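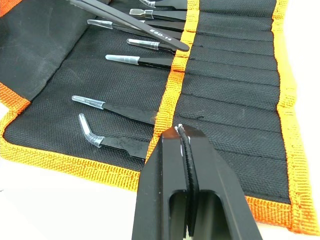
Usman Cheema wrote after the November open day that he had spent most of his hour watching and would have given up the talk for ten more minutes at the bench. Several feedback cards made the same point. The next session has been rearranged to suit, and we are looking for people to take part in it.

## Call for participants: soft-goods handling demonstration, Kesley workshop

Kesley is holding an open day on Tuesday, March 14, 2023. The program covers robotic handling of fabric items and small hand tools: tool rolls, pouches, folded cloth and sleeved instruments. Visitors may come to watch without registering. This call is for people who will operate the equipment, or work beside it, in front of visitors.

### What participants do

Each participant is booked for one session of 60 minutes, made up of a briefing, time at the bench and a short written questionnaire. There are two roles.

**Operator.** You guide the arm by hand controller through a set of tasks. The tasks are graded. The first is to take hold of a fabric edge and let it go again. Later ones include opening and closing a tool roll, drawing a tweezer out of a sewn pocket, and putting it back without catching the stitching. Operators work at their own pace, and unfinished tasks are recorded as unfinished.

**Bench partner.** You lay out the items before each task, reset them afterwards and note on the log sheet where the grip was taken and whether it was held. Bench partners stay outside the marked line while the arm is powered.

You may state a preference. Final allocation is made by Mohsin Minhas, who runs the bench schedule.

### Who can apply

- Aged 18 or over.
- Able to stand or sit at a bench for the full session. Bench height is adjustable.
- Comfortable being watched by visitors while working.
- Able to read and sign a safety sheet in English.

No robotics background is needed. We would particularly like to hear from people who handle fine tools at work, such as electronics repairers, watchmakers, dental technicians and upholsterers. Left-handed applicants are welcome, as the controller can be set up for either hand.

People who took part in November may apply again, but must say so on the form. Their results are kept in a separate group.

### Payment and costs

Participants receive $55 per session, paid by bank transfer after the questionnaire has been handed in. Travel is not reimbursed. Street parking near the workshop is limited during business hours, and there is a bicycle rack at the side entrance.

### Clothing and safety

Wear closed shoes. Tie back long hair and remove lanyards, scarves, rings and bracelets before entering the bench area. Safety glasses are supplied and fit over most prescription frames. Tell us in advance if you have a pacemaker or other implanted device.

The arm runs at reduced speed throughout. An emergency stop is fitted on each side of the bench, and both are tested with participants during the briefing.

### Data

We keep the arm's motion logs, the bench video and the questionnaire. Video is taken at bench level and is used by Kesley and its software partner, Plitico. Names are stored separately from recordings. You may withdraw your session up to 60 days afterwards by quoting your participant number.

### How to apply

Ask for form 683 at the Kesley front desk, or write to Uzma Dhanial at the workshop address and one will be sent to you. State your preferred role, your dominant hand and any times you cannot attend. Incomplete forms are returned and lose their place in the queue.

Applicants who are not allocated a session go on a reserve list for the day. Reserves are paid only if called to the bench.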